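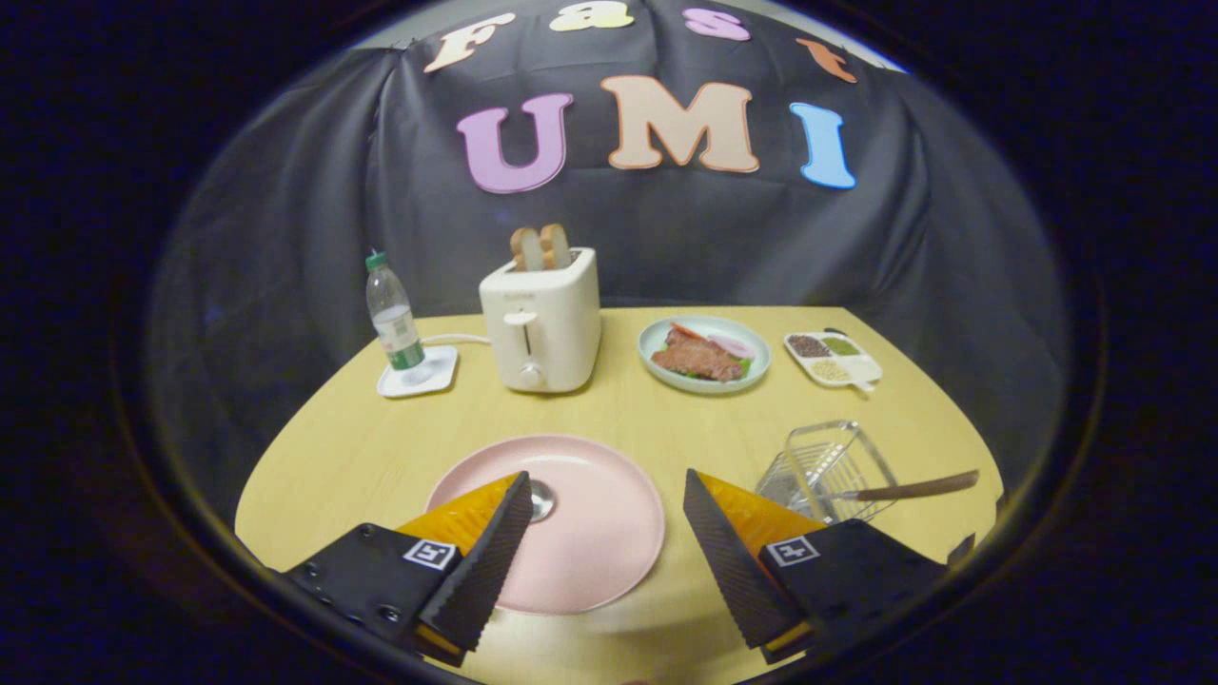 Faut-il étalonner la pince Kallgate avant chaque séance d'enregistrement ?

Un étalonnage suffit tant que les doigts n'ont pas été démontés et que l'objectif n'a pas bougé. Au moindre doute, reprenez à la section 4.3.

4. Préparer la table et la pince

Cette section suppose que la poignée est assemblée (section 2) et que le logiciel Oris reconnaît la caméra (section 3). Si Oris affiche encore un écran gris, retournez à la section 3. Nous vous attendrons.

4.1 Installer le poste

1. Dégagez un plateau mat. Le bois clair convient très bien. Le verre convient aussi, à condition d'aimer les reflets et de n'avoir aucun autre projet pour la soirée.

2. Tendez un tissu noir derrière la table, puis laissez-le retomber sur les côtés jusqu'au plateau. Quelques plis ne gênent pas. Le fer à repasser de l'atelier est de toute façon introuvable depuis mars.

3. Laissez 40 cm de plateau libre devant les objets, pour que la pince puisse entrer et ressortir sans rien bousculer.

4. Disposez les objets hauts au fond et les objets plats devant. Sur le poste photographié en tête de section, la bouteille et le grille-pain sont à l'arrière, l'assiette rose est au premier plan et la cuillère se trouve entre les deux doigts.

5. Rangez les cordons derrière les appareils. Un fil qui traverse la zone de travail finit toujours dans la pince, avec l'appareil au bout.

Note : les lettres en feutrine ou en mousse fixées au tissu sont facultatives. Elles n'améliorent aucune mesure. Braltateck a néanmoins reçu plus de messages à leur sujet que sur le couple de serrage, et le gabarit de découpe figure donc en annexe C.

Attention : ne branchez pas le grille-pain pendant les enregistrements. Les coussinets souples des doigts ne sont pas prévus pour la chaleur, et le tissu de fond encore moins.

4.2 Monter les doigts

Il vous faut les deux doigts noirs, les deux coussinets jaune orangé, la visserie du sachet B et une clé hexagonale. Celle du sachet B fera l'affaire pour un montage. Au deuxième, elle sera ronde.

1. Glissez chaque coussinet sur la face interne du doigt, du côté de la pointe. Il entre dans un seul sens. S'il entre dans l'autre, vous avez forcé.

2. Présentez le doigt gauche sur le chariot et engagez les vis sans les serrer.

3. Faites de même à droite.

4. Fermez la pince à la main. Les deux pointes doivent se toucher sur toute leur largeur. Si l'une dépasse, desserrez, réalignez, recommencez.

5. Serrez en croix, par petits quarts de tour.

6. Collez un marqueur carré noir et blanc sur chaque doigt, à l'emplacement gravé, bien à plat. Le numéro imprimé au dos de la planche indique le côté. Inverser les deux marqueurs donne une pince qui s'ouvre quand Oris croit qu'elle se ferme, ce qui est instructif une fois.

Note : une bulle d'air sous un marqueur se chasse avec l'ongle. Un marqueur plié se remplace. La planche en contient d'autres.

Attention : gardez les doigts, les vôtres, hors du chariot pendant l'essai de fermeture.

4.3 Étalonner l'ouverture

1. Allumez la caméra et attendez que l'image soit stable dans Oris.

2. Vérifiez que les deux marqueurs sont visibles, pince ouverte puis pince fermée. Les coins sombres de l'image viennent de l'objectif grand angle. Inutile de nettoyer la lentille une quatrième fois.

3. Ouvrez la pince jusqu'à la butée. Oris doit indiquer 90 mm.

4. Fermez complètement et validez le zéro.

5. Répétez l'ouverture et la fermeture sans à-coups, jusqu'à ce que la barre de progression soit pleine. Elle semble se bloquer avant la fin. Continuez.

6. Enregistrez le profil sous un nom que vous reconnaîtrez. L'atelier partagé Tesfamariam possède déjà « test », « test2 », « test_final » et « test_final_bon », dont aucun ne fonctionne.

Si la valeur lue saute d'un coup, cherchez d'abord un marqueur masqué par une manche. Cherchez ensuite une lampe placée trop bas. Ne rouvrez la poignée qu'en dernier recours : le ressort du chariot part loin, et toujours sous l'établi.

4.4 Première prise

Commencez par un objet rigide et léger. Une spatule à long manche convient bien, surtout posée en travers d'un panier métallique, où le manche reste facile à attraper. Gardez les haricots et les grains pour plus tard, quand vous aurez un balai.

1. Tenez la poignée à deux mains, pointes dirigées vers la table.

2. Lancez l'enregistrement et restez immobile jusqu'au bip.

3. Approchez l'objet lentement. La caméra se repère aux détails du décor, et un grand geste d'escrimeur lui fait perdre le fil.

4. Fermez, soulevez, déplacez, reposez.

5. Revenez à la position de départ avant d'arrêter.

Note : chaque prise est limitée à 125 secondes. Au-delà, Oris coupe le fichier en deux et baptise la seconde moitié à sa façon.

Attention : avec de la vaisselle, travaillez près du plateau. La pince tient très bien une assiette, jusqu'au moment où l'on regarde l'écran pour vérifier qu'elle la tient.

4.5 Avant de quitter l'atelier

Retirez la batterie, ouvrez la pince à mi-course et remettez le cache de l'objectif. Essuyez les coussinets avec un chiffon sec. L'alcool ménager les rend brillants et glissants, à l'inverse de ce qu'on leur demande.

Jetez la nourriture qui a servi aux essais, y compris celle qui a encore bonne mine.

Section révisée le 25 août 2026. Pour le remplacement des coussinets, voir 6.2.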